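Runer table cell: questions and answers

These answers are for people who look after the Runer cell in simulation before they work with the real machine. If your question is missing, please write to Maham Orakzai.

When must I check the marker on the arm?

Check it each time you load the kitchen room. The black and white square has to be fully in the camera view, with its white border complete. If one corner is hidden, the pose will drift and the gripper closes beside the object. 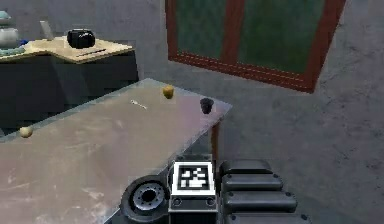 After the check, let the arm stay at home position for 13 seconds and read the offset in Idia. A value under 4 mm is good. If it is higher, run the calibration again and do not correct the number by hand. We did this in April and lost a whole set of runs.

Can I change what is on the table?

Yes. Bottles, cups, fruit and the pitcher may be placed freely, but save the layout under a new name. Tall objects need more clearance, so please raise the approach height to 45 cm before you start. 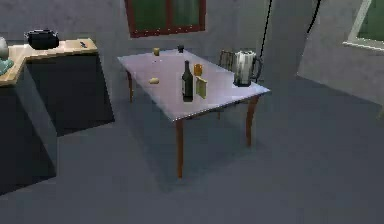 How often are the joints serviced?

The simulated joints have a wear counter. Reset it after 1,000 cycles, the same as for the real arm, so both logs stay comparable. Rostam Khosravi keeps the list of bolt torques for the real one.

The arm stops and shows no error. What now?

Look first if the table was moved. The planner keeps the old table edge until you press Reload. When this does not help, send the log to Felicja Adamczyk and leave the cell open as it is.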